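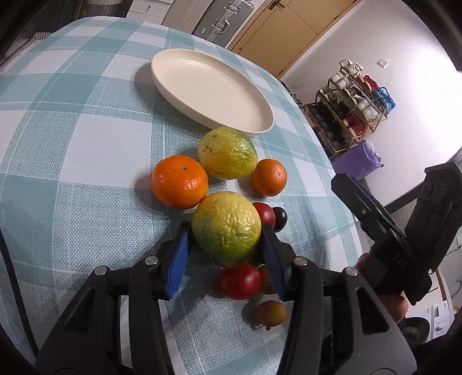
3.2 Composition of mixed fruit groups on the table

The second part of the study deals with fruit that has been taken out of storage and set down on a table but has not yet been put on a plate or in a bowl. This stage is short and is usually left out of work on domestic fruit keeping, which tends to compare the cold store with the bowl. In the Flultness households it was common enough to be treated separately. Across the 25 households taking part, 200 groups were recorded, 100 in the spring round and 100 in the September round. A group was defined as three or more pieces of fruit lying on the same surface, each within one hand's width of at least one other piece.

Tomatoes were counted as fruit throughout. The households did not agree among themselves on this point, but tomatoes were kept with other fruit often enough that leaving them out would have removed much of what we wanted to record. At least one tomato was present in 91 of the 200 groups. In the earlier Quintana survey tomatoes were entered as vegetables, and the two sets of results should not be compared directly on this item.

Each piece was placed in one of four size classes by its greatest width, and its main skin colour was matched by eye to the Mondix colour card. Where a skin showed two colours, both were entered, the larger area first. Large citrus fruit gave the most difficulty. Its skin is uneven, and green often remains on one side of an otherwise yellow fruit, so that the colour entered depends on which way up the fruit is lying. Pieces were not turned over for the purpose of matching. The entries for large citrus therefore describe the visible side only and should not be read as a measure of ripeness.

Figure 4 shows a group of the type we call mixed-close. Two large yellow-green citrus fruits lie among orange mandarins and red tomatoes, together with smaller fruit, on a pale blue and white checked cloth. The oval plate behind them is empty. The group has no clear ordering by size, and the tomatoes lie close to the large citrus. Small dark specks can be seen on the skin of the rear citrus fruit, and green patches along the lower side of the other.

Figure 4. Mixed-close group on a checked cloth, with a cream oval plate.

Very small pieces were the main source of error in naming. A small, dark, round fruit may be a plum or a cherry tomato, and a small green or brownish one a lime or a kumquat, and the two cannot always be told apart when part of the skin is covered by a neighbour. Such pieces were entered as "small, dark" or "small, green-brown" and were left out of the counts by kind. They were kept in the counts by size. We consider this preferable to assigning a kind from the rest of the group, as this would have made the groups look more uniform than they were.

The covering of the table was noted in three classes: bare, smooth cloth and textured cloth. Round fruit moves on a bare surface when a neighbouring piece is lifted, and the distance between pieces then no longer reflects how they were set down. On a textured cloth the movement is smaller. Distances taken on bare tables were accordingly given half weight in the analysis of spacing. Folds in the cloth were not recorded, although in a few cases a fold clearly held a row of small fruit in place.

The position of the nearest plate or bowl was entered as near, middle or far, judged from the side of the table at which the observer stood. An empty plate was entered in the same way as a full one. Plates with a low rim were kept apart from bowls in the record, as large citrus rolls off a flat plate unless it is set down first and held by smaller pieces. Households using the Jolurum storage box, which has a fixed tray in place of a bowl, were asked to set the tray on the table during recording so that its position could be entered under the same heading.

Two limits of the method should be stated. The definition of a group depends on hand width, which was fixed at that of the first observer and may join pieces that the household regarded as separate. The record also gives no information on the order in which the pieces were put down. A large fruit in the middle of a group may have been placed first, with the rest set down beside it, or the smaller pieces may have been moved aside to make room. The order of placing was taken up only in the household interviews and is reported in section 3.4.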